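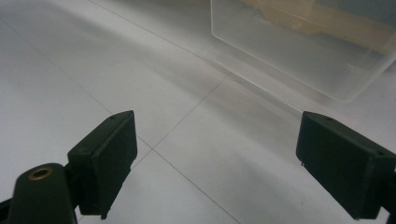
Chapter 7
The Site Visit as a Source of Engineering Evidence

After working through this chapter you should be able to:

prepare a question sheet for a demonstration of a manipulation system
separate what a demonstration establishes from what the host asserts
record operating conditions in enough detail that another reader could compare two visits
identify the parts of a task that remain manual
write up a visit in the short form set out in Section 7.6

7.1 Why a demonstration is hard to read

Chapters 5 and 6 dealt with data that arrive already organised: test reports, maintenance logs, acceptance records. A demonstration is a different kind of source. It is brief, the host chooses the task, and the visitor stands where there is room to stand. Much of the information that would normally appear in a report is present but unlabelled, and it has to be collected by the observer while other things are going on.

The difficulty is greatest for manipulation. A palletising cell can be judged in part from its guarding, its footprint and its cycle time, all of which are open to inspection. Grasping is less accommodating. The event of interest may take less than a second, it happens between two surfaces that obscure the part, and success can look the same from two metres away whether the grip was secure or marginal. A visitor who writes "gripper picked up the part" has recorded very little.

This chapter uses a single worked case, an open day at the Stokside laboratory of Tostden, a firm that develops two-finger grippers and the learning software that goes with them. The visit took place in October and was attended by a second-year automation class. The session of interest here was run by Fuad Berhe, who was responsible for the laboratory's collection of human demonstrations. Extracts from student notebooks are quoted with spelling corrected.

7.2 The task and the apparatus

The system on show is known internally as Kahraman. It has two halves. The first is a hand-held gripper, operated by a person, which carries a camera facing the fingers. The second is an arm fitted with fingers of the same geometry. The person performs a task with the hand-held unit, the camera records it, and the recordings are used to train a controller for the arm. The two sets of fingers match so that what the camera sees in one case resembles what it sees in the other.

The reader should note the consequence for a visitor. During a collection session there may be no robot moving at all. Several students reported disappointment on this point and stopped taking notes, and their write-ups were weaker for it. The collection stage fixes the range of objects, surfaces and lighting the controller will later be able to deal with, and a visitor who wants to estimate how the arm will behave elsewhere should pay closest attention at this stage.

Berhe gave the size of the current collection as 1400 recordings, of which 236 had been set aside for testing. He gave the number of distinct objects as 117. These are host-supplied figures in the sense of Section 5.3 and should be marked H in the notebook. None of them could be checked on the day.

7.3 Small flat parts

Picking up a thin metal part from a smooth, hard surface is a useful case for study because it exposes limits that a larger object conceals. A block offers two vertical faces for the fingers to close on. A flat lever offers only the height of its own edge, which may be less than the error in finger height. Four conditions then matter more than they otherwise would.

Finger clearance. If the finger tips stop above the top of the part, they close on air. If they are driven into the surface, they lift or skid. The useful band between these is narrow, and a person holding the tool finds it largely by feel.

Orientation. An elongated part can be gripped across its width or along its length. Gripping across the width needs a smaller opening and usually gives better contact, but it requires the fingers to be aligned with the long axis of the part before they close.
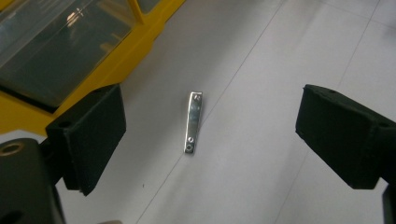
Reflection. Polished metal returns a highlight that moves as the camera moves. The apparent outline of the part changes between successive images although the part has not. A controller trained on one lighting arrangement may place the edge wrongly under another, so the visitor should note the type of lighting, the direction it comes from and whether there are windows.

Background contrast. A silver part on a pale surface presents less contrast than the same part on a dark mat. Joints between tiles add straight lines that have nothing to do with the task. Whether this is harmful depends on how varied the rest of the collection is, and the question should be put to the host directly.

One student asked whether the surface could be changed to make the task easier. Berhe replied that it could, and that a ribbed mat would raise the success rate at once, but that customers did not have ribbed mats. The exchange is worth recording. It tells the reader that the surface was left in its ordinary state by choice, and it supplies a variable to ask about when a competing system is shown.

7.4 What the visitor can establish

Table 7.1 at the end of the chapter sorts the statements made during the visit into three classes: observed (O), host-supplied (H) and inferred (I). The third class causes the most trouble. A typical entry from the notebooks reads:

"The fingers are shaped like that so they can get under flat things."

The shape of the fingers is an observation. The purpose is an inference, and the student had not asked. It may be correct. It should still carry an I, with the question that would settle it written alongside.

A second entry shows better practice:

"Fingers open, part lying between them, no contact yet (O). Operator says she waits here so the camera gets a clear view (H). Ask: is the pause copied by the arm? Does it cost cycle time?"

The questions went unanswered on the day, as the group was moved to the next station, where an older tool called Tomine was on display. The student sent them by email that afternoon and attached the reply to the write-up. Follow-up of this sort is expected in all assessed visit reports.

7.5 Preparing the question sheet

Limit the sheet to one page. An open-day station of the kind described above allows 40 minutes at most, and part of that will be taken up by the host's introduction. Group the questions under task, apparatus, surroundings and records, and leave space beside each for the class mark. Questions about price and delivery belong on a separate sheet and are dealt with in Chapter 9.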